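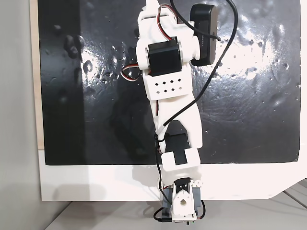 우리오(Urio)가 로봇팔 조립 키트 노카(Noka)를 팔기 시작한 것은 지난해 9월이다. 완제품은 없고 부품 상자만 판다. 상자에는 3D 프린터로 뽑은 부품과 서보모터, 웹캠, 케이블, 나사가 들어 있고, 조립과 배선은 산 사람이 직접 한다. 흰색 출력 부품을 검은 서보모터로 이어 가는 구조라 조립을 마친 뒤에도 관절 위치가 그대로 보이고, 웹캠에서 나온 검은 케이블도 팔 바깥을 타고 내려간다. 개발을 맡은 베아트리스 칼데이라(Beatriz Caldeira)는 선을 안으로 숨길 생각은 처음부터 없었다고 말했다.

"선을 링크 안에 넣으면 보기에는 깔끔합니다. 대신 모터 하나를 바꾸려면 팔을 전부 분해해야 합니다. 초기 시제품이 그랬는데 제가 제일 먼저 지쳤습니다."

칼데이라는 우리오에 오기 전 포장 설비 회사에서 정비 일을 했다. 그때의 습관이 설계에 남았다고 한다. 나사는 두 종류로 줄였고, 설명서에는 조립 순서 뒤에 분해 순서를 따로 실었다. 첫 물량은 100대였다. 구매자 대부분이 대학 연구실일 것으로 예상했지만 공업계 고등학교와 개인 주문이 더 많았다. 지금까지 나간 키트는 300대가 넘는다.

가장 많이 들어오는 문의를 묻자 곧바로 배선이라는 답이 돌아왔다. "모터 선을 너무 팽팽하게 당겨서 묶는 분이 많습니다. 그러면 팔이 끝까지 움직일 때 커넥터가 빠집니다. 고리 모양으로 여유를 두라고 설명서에 적었는데 글씨가 작았습니다. 개정판에서는 그 쪽을 조립 순서 앞으로 옮겼습니다."

출력 부품의 강도에 대한 불만도 있었다. 초기 구매자 몇 명이 팔꿈치 쪽 브래킷에 금이 갔다고 알려 왔다. 칼데이라는 출력 방향을 바꾸고 모서리를 두껍게 한 뒤 굽혔다 펴는 동작을 1000번 반복하는 시험을 했다고 설명했다. 금이 간 부품은 새것으로 보내 주었다. 도면 파일도 공개되어 있어 프린터가 있는 사람은 직접 뽑아 쓸 수 있다.

"다만 직접 뽑은 부품은 저희가 보증하지 못합니다. 재료도 다르고 프린터 상태도 다르니까요. 이 부분은 구매 전에 꼭 읽어 주시면 좋겠습니다." 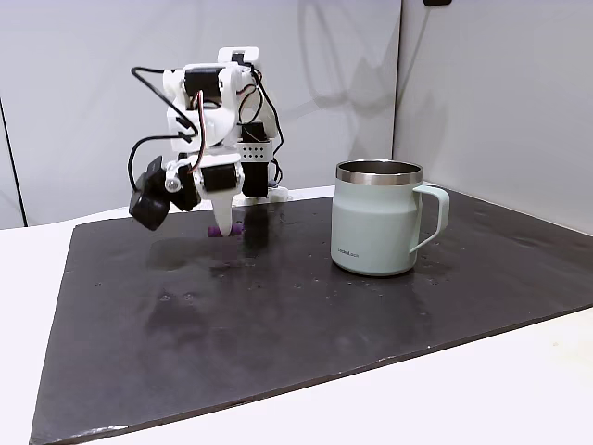 노카로 처음 해 볼 만한 작업으로 칼데이라는 작은 물건 집기를 권한다. 키트를 사는 사람들은 컵이나 병부터 들어 보고 싶어 하지만, 그리퍼의 크기와 모터의 힘을 생각하면 순서가 반대라는 것이다. 손가락 끝을 바닥 가까이 내려 바로 뒤에 놓인 보라색 조각에 맞추는 정도가 연습으로 알맞고, 옆에 있는 민트색 락앤락 머그 같은 물건은 한참 뒤의 일이라고 했다. 손목에 달린 카메라는 아래쪽을 비스듬히 향하게 되어 있다. 각도를 잘못 잡으면 손가락이 정작 봐야 할 물건을 가린다.

"카메라 각도는 정답이 없습니다. 잡으려는 물건의 높이에 따라 달라집니다. 그래서 고정하는 나사를 한 번에 꽉 조이지 말고, 화면을 보면서 조금씩 맞추라고 합니다. 저도 매번 다시 맞춥니다."

조명도 자주 나오는 이야기다. 윤이 나는 바닥에서는 빛이 반사되어 화면에 하얗게 번지는 부분이 생기고, 물체를 찾는 프로그램이 그것을 물건으로 착각하기도 한다. 기본 제공 프로그램에는 밝기를 조정하는 항목이 있지만 칼데이라는 이것만으로는 부족하다고 인정했다. 다음 판에서는 노출을 손으로 고정할 수 있게 할 계획이다.

아쉬운 점은 더 있다. 설명서의 한국어 번역은 용어가 들쭉날쭉해서 같은 부품이 앞에서는 '받침', 뒤에서는 '브래킷'으로 나온다. 조립 시간도 제품 안내에는 하루라고 적혀 있으나 납땜이나 펌웨어 설정을 해 본 적이 없는 사람에게는 빠듯하다. 이 점을 지적하자 칼데이라는 주말 이틀을 잡는 편이 맞다며 안내 문구를 고치겠다고 했다.

판매는 온라인 매장 익게이트(Ikgate)에서만 한다. 서보모터와 브래킷은 낱개로도 살 수 있고, 웹캠은 현재 세트로만 나온다. 학교에서 여러 대를 주문할 때는 우리오에 먼저 연락하면 부품을 조별로 나누어 포장해 준다. 팔을 2대 연결해 함께 움직이는 확장 세트도 준비하고 있는데 출시 시기는 정하지 않았다.

"한 대가 제대로 움직이는 것을 보고 나서 두 번째를 사시면 됩니다. 급하게 살 물건은 아닙니다."

2018년 6월 18일 월요일
글 그로란스(Grorance) 편집부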